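# Keep writing to the Zernumitz teachers

I have been putting off writing this for a few weeks, partly because I said most of it out loud at the July meeting in Plavbridge and felt I'd had my turn, and partly because I know that some people I'm fond of will disagree with me. But the question has come up again in the newsletter, and I'd sooner set my view down properly than go on grumbling over the washing-up.

The question is whether those of us who came here from Zernumitz, or whose parents did, should carry on with our letters and our evenings for the three teachers still held there, or whether we should leave it all to the lawyers and the diplomats for a while. The argument for leaving it goes like this. Talks are said to be under way. Noise might upset them. The families have been told, in a roundabout sort of way, that patience would be noticed. And the rest of us are tired, and have jobs and children and bad knees, and it would be rather a relief to be told that the kindest thing we could do is stay in with the telly on.

I understand it. I have felt the pull of it myself, usually at about half past six on a wet evening when I ought to be setting out chairs. I still think it's wrong.

As I write, the teachers have been in custody for 762 days. In that time the court has extended their detention again and again, 90 days at a go, and each time the hearing has been so short that a relative who stopped to park the car would have missed it. I would ask anyone who believes in quiet to look back over those hearings and tell me which of them went better for our having been quiet. We were very quiet in the first winter, you'll remember. We were asked to be, and we were good about it, and the spring hearing came and went exactly like the ones before.
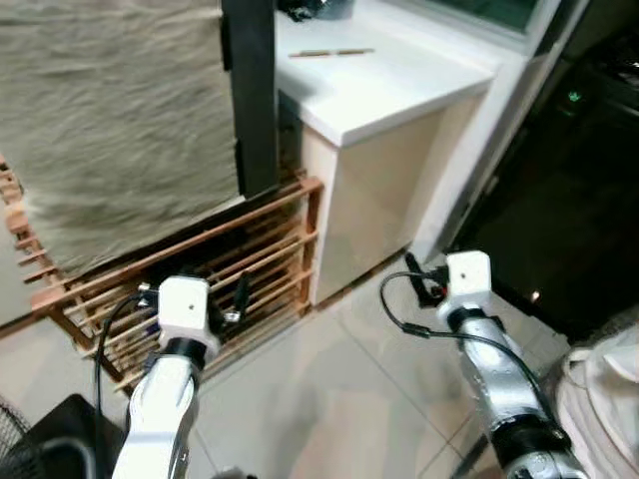
What did change something, as far as I can tell, was the post. Karlijn Prins, who has kept our list of addresses from the beginning and has the patience of a much better person than me, began sending cards to the prison governor as well as to the teachers themselves. They were perfectly polite. They asked whether the parcels had arrived, and whether Mr Verbeke had been given his reading glasses, and would he be so good as to let us know. There was never an answer. But the glasses turned up, and then a second blanket, and then one of the families was allowed a visit that had been refused since the autumn. I can't prove the cards did it. I'd be a fool to claim I could. All I can say is that somebody in an office had to open them, and open the next lot too, and it must become a little harder to lose a man's spectacles when forty strangers in another country keep asking after them.

Now, Kobe Baert wrote a thoughtful piece in the last newsletter (do read it if you haven't, it's much shorter than this one) in which he said that public campaigns raise the price of a prisoner. The more we show that we care, he argued, the more the other side will want in return. It's a serious point and I have lain awake over it. I don't think it can be waved away by anyone who has followed these cases, and I noticed that the people who were crossest with him at the meeting were mostly the ones who hadn't got to the end of his article.

Where I part company with Kobe is over who sets the price. The teachers were valuable to the people who arrested them on the first morning, before any of us had licked a stamp. They were taken because they were known and liked, and because the school on Sturkico Street had a reputation that went well beyond the district. If we had never held a single evening they would still have been something to bargain with. The difference is that they'd have been bargained over by people who had never heard what they were like.
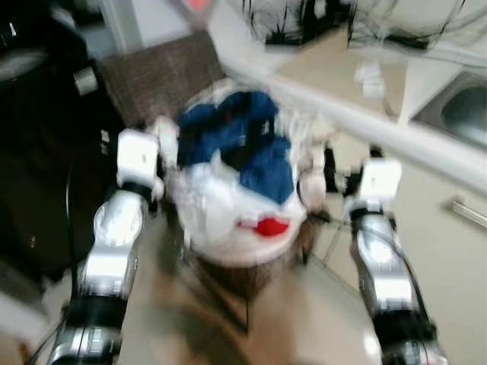
Exchanges worry me for much the same reason, though I'd welcome one tomorrow, and I'd be first at the airport with flowers. Once a case is moved into that sort of talk, two sides take hold of it and the person in the middle starts to disappear. I keep thinking of that pale mask head with a robot arm pressing in on either side of it, everything a blur, and a face in between that could be nobody's in particular. Both sides may have a perfectly firm grip. Both may even mean well. But the teachers have opinions of their own about whether they want to be released on a pardon, which in that country means signing that you were guilty, and as far as I know two of them have said they won't sign. Who is passing that on? The families try. The lawyer tries, when she's let in. I think the rest of us can help by saying it too, often and in public, so that it can't be mislaid along the way.

I do accept that we should be careful. I wouldn't publish anything a family had asked us to keep back, and I was uneasy about the poster with the daughter's photograph on it, which I gather was done in a hurry and has since been taken down. There's also a kind of shouting that is mainly for our own benefit, and I have done some of it, and felt splendid for an hour. If Kobe's article makes us check with the families before we print things, then he's done us all a good turn, and I've told him so.

But checking first is a different matter from stopping. The next hearing is in the autumn, and I should like the governor's desk to be thoroughly untidy by then. Karlijn has the addresses and will send them to anyone who asks. Keep it to one side of a card, write clearly, leave politics out of it, and put your own name at the bottom. If your handwriting is like mine, print. The cards for Mr Verbeke should go in a separate envelope, as he has been moved to the other wing, and he would apparently be glad of anything about football.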